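Section 3: Getting Your Lockers Ready for Everyday Use

By now your Montecinos lockers should be standing where you want them, with the packing tape off and the doors opening freely. If they still rock a little when you lean on them, please go back to Section 2 and level the feet first - it is a dull job, we know, but a cabinet that leans even slightly will give you sticking doors for as long as you own it.

This section covers the shelf, the first load of clothing, and the keys and labels. Take your time with it. Most of our customers do the whole thing in an afternoon, with a break for coffee in the middle.

3.1 Fitting the shelf and putting soft things away

1. Open the compartment door as far as it will go without forcing it, and wipe the inside with a soft, dry cloth.

2. Hold the shelf at a slight tilt, slide it in, and let it down onto the clips one side at a time. It should sit flat when you press on each corner.

3. Decide what goes where before you start loading. We like small items on top (hats, gloves, a lunch bag) and clothing in the space below, where there is a little more freedom for a bulky sweater.

4. Fold what can be folded. A thin black top or a pair of work pants will behave very nicely if you fold it in thirds and lay it flat.

5. Check that no sleeve or strap is hanging over the front edge, then close the door gently. 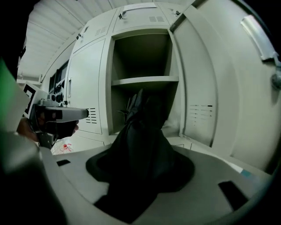

Lockers & Storage Guide, Issue 36

A crumpled piece of clothing takes up far more room than you would think, and it will come out looking just as sorry as it went in. With the door standing wide open and a single shelf across the compartment, you have plenty of space to reach in with both hands and set things down properly, so there is no need to push anything in from the front and hope for the best.

Note: Leave the ventilation slits in the door clear on the inside. Damp gym clothes and rain jackets should be dried before they go into the locker, and a coat pressed hard against the slits will keep the air from moving.

Caution: Do not hang bags from the door handle or lean on an open door. The hinges are meant to carry the door and nothing else.

3.2 Keys and labels
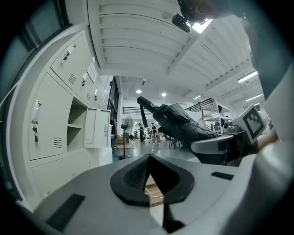 Keys cause more letters to our help desk than everything else put together, and Eulalia Ocampo, who answers most of them, has asked us to be firm about this part. Leave each key in its own lock until you have tested every door. It looks a bit untidy to have keys dangling from one upper door after another, but it is much the safest way to keep them from getting mixed up. A printed sheet on one of the upper doors is a handy place for the house rules, and it can go up near the top, well away from the vent slots. Individual names belong in the clear label holders, where they can be changed without leaving sticky marks.

1. With the door open, turn the key both ways and watch the latch move. It should travel smoothly in both directions.

2. Close the door, lock it, and pull lightly on the handle. If the door gives, see "Adjusting the latch" in Section 5.

3. Copy the number stamped on the key into the chart inside the back cover of this guide. For example, if your key is stamped 543, write 543 beside the position of that door.

4. Write the user's name on a label card and slip the card into the holder.

5. Hand over the keys only when the chart is complete, and keep your spares somewhere else. (Please, please don't keep them in one of the lockers!)

Note: If a key feels stiff, use a puff of dry graphite in the lock. Cooking oil and heavy grease will gather dust, and you will be back where you started by September.

Caution: Never turn a key with pliers. Replacement locks can be ordered through Simden, and you will need the key number when you do.

Continue to Section 4, Joining Two or More Cabinets.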